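June, bay 5, started just after 9 a.m.

Padunance task set, toothbrush and cup. Erick Okoth reset the trajectory counter last night, so we're at 324 good demos going in, and I'd love to get to 678 before the Lima people want their copy. I'm on both grippers today, Brisa Villalobos is watching the sync plots and yelling at me when I go too fast (often!). 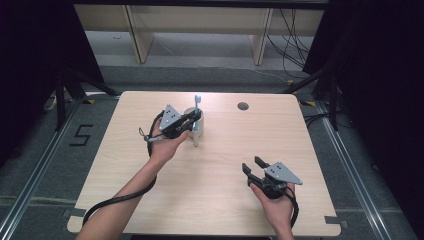 *Left on the toothbrush at the cup, right one waiting its turn.*

First batch felt good. My left wrist gets tired before the right — I think it's the way the cable pulls — so I'm switching to blocks of 42 with a stretch in between. Also, pads. I keep saying I'll swap them and I keep not doing it, and the inner faces are getting pretty ragged.
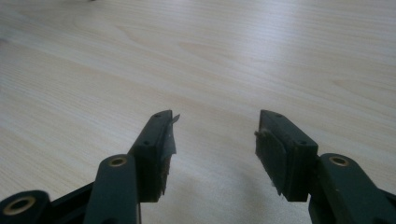 Rotich used to glue theirs on and swore by it, but then you can't change a pad mid-session, so I'm sticking with tape for now. Brisa wants the pad condition written in the log for every block, good idea, doing it from the next one.

After coffee we moved to the handoff: one gripper holds the long blue piece by its top end, the other comes in open from below and closes on it. Go slow on the approach, close, wait a beat, then release up top.

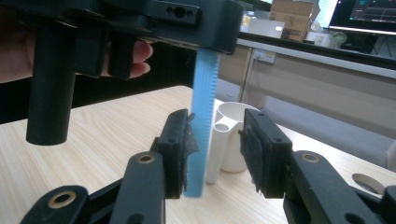 ## Handoff notes

- Hold still for 2 full seconds with both grippers closed. The Plandale replay script chops the segment wrong if you rush it.
- Keep the top gripper's fingers off the teeth side if you can.

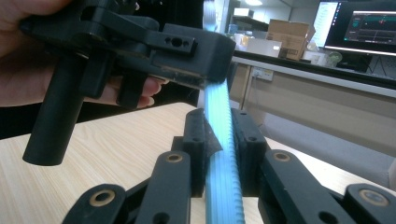 I like this one a lot more than the cup task, to be honest — you can feel through the handle when the grip is square. Erick thinks we should vary the angle more between demos and he's probably right, mine all lean the same way. Pads before the next block!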